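Notes for "The Last Wipe: how to keep a black worktop looking like one"
Speaker: Gemma Marchetti
Slot: 8 minutes, then questions. Do not run over, Hinata is on after me and has the stopwatch.

OPENING

Say hello. Mention that I was asked for something uplifting and offered washbasins.

Ask for hands: who here wiped round the sink this morning? Wait. Who wiped it properly? Watch the hands go down. Leave mine down too.

My claim is a small one. A bathroom looks clean or dirty from about one arm's length, and what people look at from there is the top round the basin. You can scrub the floor on your knees for an hour and a guest will come out having noticed the toothpaste.

WHERE I STARTED

I moved into a flat above a dry cleaner's in January. The previous tenant had left a black vanity top and a note saying "easy to keep nice". I have kept the note. I look at it when I need to feel something.

Black is a lovely colour for a worktop in a showroom. Showrooms have no teenagers and no hard water. At home it records every splash, and each splash dries into a small white ring, so by the weekend you appear to own a map of the moon.

(If they laugh, pause. If they don't, go straight on to Plikum.)

Plikum was the first spray I bought. It smelled of pears and left a film you could write your name in. Paula Pană, who has cleaned holiday lets for longer than I've been able to drive, came round, looked at the bottle and asked me what I thought was in it. I said pears. She put it under the sink and I haven't seen it since.
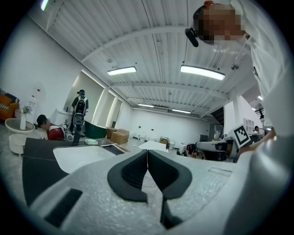

What Paula asked next was where I kept my squeegee. I said I didn't have one, I had windows and I had rain. She went home and fetched her spare.

Slow down here. This is the bit people write down.

THE METHOD, SUCH AS IT IS

Clear the top first. All of it. If you clean round the soap dish you will end up with a clean worktop and the exact outline of a soap dish.

Warm water, a drop of washing-up liquid, a cloth that has been wrung out until it complains. Start at the tap, because the muck behind the tap is the oldest. Then the back edge, then the sides, then the front.

Rinse the cloth. Go over it again. Yes, again.

Now the squeegee. Lay the blade flat, pull towards the basin, and let the water go where the plumbing is. Wipe the blade between strokes. I skipped that for weeks and wondered why I was drawing stripes.

Dry cloth for the last bit. Paula calls this the last wipe and will not discuss leaving it out.

Ionuț disagrees with all of this. Ionuț Pană is her brother and fits bathrooms, and his view is that people should buy white tops and stop ringing him up. He has a point, but he also sold someone the black one.

ON TAPS

Matt black taps – a word of warning. No scourers, no cream cleaner, nothing that crunches. I did 4 strokes with the green side of a sponge and now have a tap with a shiny cheek. Soft cloth, dry it after.

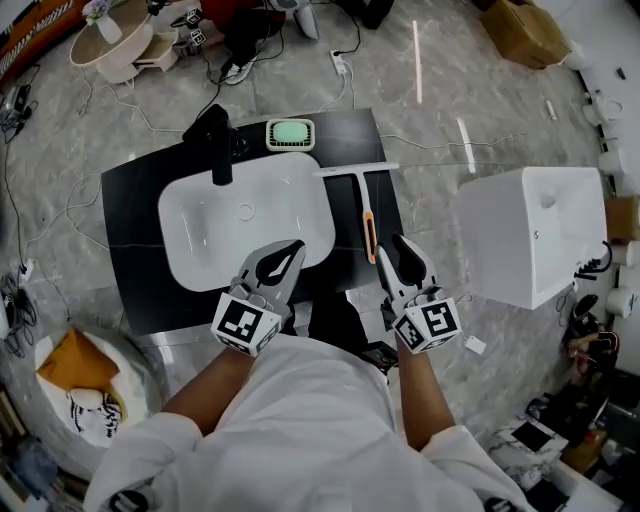
Black top, white basin, squeegee within reach on the right.

ON SOAP

I am in favour of bar soap and I accept what comes with it. A bar sitting in its own puddle turns to custard. Tip the dish out when you do the basin. It takes no time at all and I forget every time.

Khanyisile Sithole has gone over to a pump bottle and is quite smug about it. Ask her what's under the bottle.

ON HOW LONG

The full job is under ten minutes. The daily version is 60 seconds: squeegee, dry cloth, walk away. I do the daily version on perhaps 2 days out of the week, and the top still looks better than it did in the pear period.

(Cut the Brarkuritz descaler story if short of time. If not: left it on overnight, woke up to a cloudy patch shaped like Portugal, label said five minutes. Keep it brief, it still hurts.)

QUESTIONS I WILL GET

Vinegar? On the glass, fine. On stone, no. If you don't know whether yours is stone, find out before you pour.

Does it matter which squeegee? One with a straight blade and a handle you can find in the dark.

What about grout? I was given 8 minutes.

Hand over to Hinata. Take my water glass with me this time, and wipe the ring off the lectern.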